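How to Get a Local Candidate on the Primary Ballot by Petition

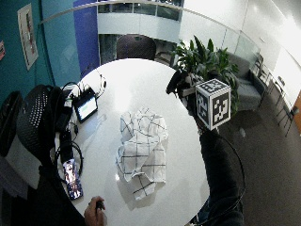 Jillbridge township seats can be filed for by fee or by petition. The petition costs nothing but takes longer, and most rejected filings fail on small errors.

1. Pick up the packet from the clerk's office. It opens in January. Check that the district number is already printed on every sheet.

2. Find your signature number. For a township seat this cycle it is 82. Plan to turn in extra — Nigel Pearce filed with 13 to spare last time and needed nearly all of them.

3. Buy or request the voter list. Ours has 1,058 registered names. Sort it by street before you go out.

4. Collect signatures in person. Each signer must live in the district, sign in ink, and write a street address. A P.O. box will be struck. Do not fill in the date for anyone.

5. Have the circulator sign the bottom of each sheet in front of a notary, after the last signature is on it. A sheet notarized early is thrown out whole.

6. Copy everything, then file by 4 p.m. on the deadline day. Ask for a stamped receipt.

Challenges can be filed for five business days after that. Keep your copies where you can reach them.

Questions about sheets go to Pauline Wragg at the clerk's counter.

Updated Friday, November 26, 2021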